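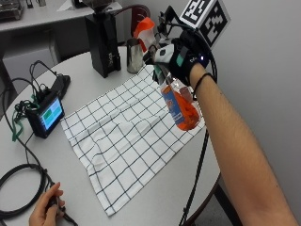
How Do Soccer Leagues Work?

A soccer league is a group of teams that all play each other over a season. Each game earns points, and the points go into a list called the table.

A win is worth 3 points. A draw, when both teams score the same number of goals, is worth 1 point each. A loss is worth nothing.

Picture a small league where Surdu Rovers have won four games, drawn two and lost one. They have played 7 games. Four wins make 12 points and two draws make 2 more, so they have 14 points.

What if two teams are level?

Say Adisis Town also have 14 points. Many leagues then look at goal difference. Take the goals a team has scored and subtract the goals it has let in. If Surdu scored 11 and let in 6, their goal difference is 5. If Adisis scored 9 and let in 7, theirs is 2. Surdu go above Adisis.

Going up and going down

In many countries leagues are stacked like shelves. At the end of the season the best teams in a lower league move up. This is called promotion. The teams at the bottom of the league above move down, and this is called relegation. Some leagues don't do this, and the same teams come back every year.

Words to know

Fixture: a game that has been planned for a certain day.
Home game: a game played at a team's own field.
Away game: a game played at the other team's field.

Try it yourself

Curkent United have won three games, drawn three and lost one. How many points do they have? Are they above or below Surdu?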